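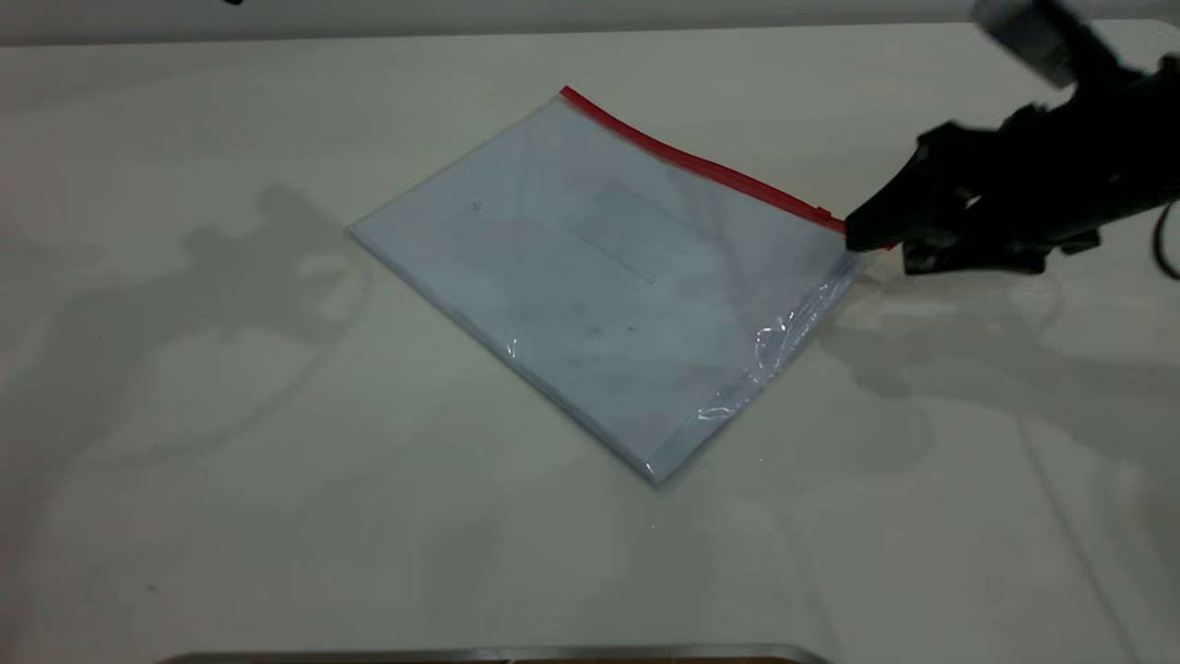
Clear zip bag with a red zip, lying flat.

Jõgi six-drawer chest, bought from Gronport
Reviewed by Parveen Siddiqui

I have wanted a proper chest for my dressmaking things since we moved, and after a great deal of dithering (my husband would use a stronger word) I ordered the Jõgi in the spring. It has been in the back bedroom long enough now for me to have opinions about every inch of it, so make yourself a cup of tea.

First, the size, as the shop's listing was a bit muddled and I know I wasn't the only one who rang them up. It is 841 mm wide and 500 mm deep. The height is 1,266 mm on its legs and 1,021 mm without them, and you really can leave the legs off, there is a flat base underneath with felt pads already stuck on. I put the legs on because I wanted to get the vacuum cleaner underneath, and I'm glad I did, though it does make the top a little high for me to use as a cutting surface. Shiuli Mridha from my sewing group has hers without legs and cuts out on it quite happily, but then she is taller than I am as well, which hardly seems fair!

It came in two boxes, both very heavy. The driver was kind enough to bring them into the hall and after that they were our problem. Do open them downstairs and carry the pieces up a few at a time. We didn't, and there is a mark on the landing wall to show for it.

Putting it together took the two of us an afternoon and part of an evening. The instructions are drawings only, and mostly good drawings, but step nine shows the drawer runners the wrong way round, or at any rate shows them in a way that both of us read the wrong way round, and we had four of them screwed in before the penny dropped. The little catch goes towards the back. Write that on your hand. The screws are decent and there were a few spare. You'll want your own screwdriver, the one in the packet is like something out of a cracker.

Now the drawers, which are the whole point. They are shallow, all six the same, and they pull right out to the back so you can see everything you own without kneeling down and rummaging. I keep patterns in the top two, lining and interfacing in the next, then cottons, then the "good" fabric I am frightened to cut, and the bottom one is for scraps and zips and half-finished things we won't discuss. They run very smoothly with a sensible amount in them. If you fill one to the brim the front starts to dip a little when it's fully open. It has never stuck, but I moved my heavier wools to the wardrobe all the same.
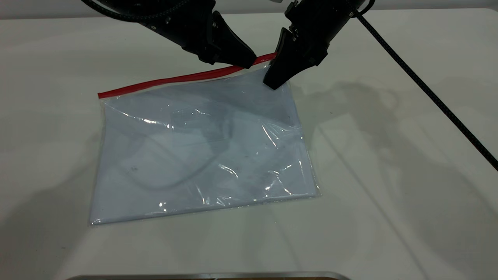
Red zip along the top edge, clear bag.

Shallow drawers do suit flat things, and clear zip bags have turned out to be just the job in ours. Laid flat they overlap like roof tiles and you can flick through them quickly. I had been folding everything into shoeboxes for years and I shan't go back.

I did look at the Grolis before buying, which is cheaper and comes ready made. It's a nice solid thing, but the drawers only open two-thirds of the way, and whatever is at the back stays at the back. If you mostly store jumpers I should think it would be perfectly all right and you'd save yourself the afternoon on the floor.

A few grumbles. The handles are thin and a bit sharp on the underside, and I have swapped mine for some round ones from the market. The white finish shows every speck of chalk, though it wipes off easily with a damp cloth. And it smelled quite strongly for the first couple of weeks, so we kept the window open and the door shut until it faded.

I must say a word for Gronport, too. One drawer front arrived with a chipped corner and I sent them an email rather expecting to be ignored. A very patient man called Tharindu Bandara answered the same morning and the new one was here before I'd finished complaining about the old one.

Would I buy it again? Yes, and I've been eyeing the corner by the window for a second, though I haven't mentioned that at home yet. Four stars, and it would have had the fifth with better handles and a clearer step nine.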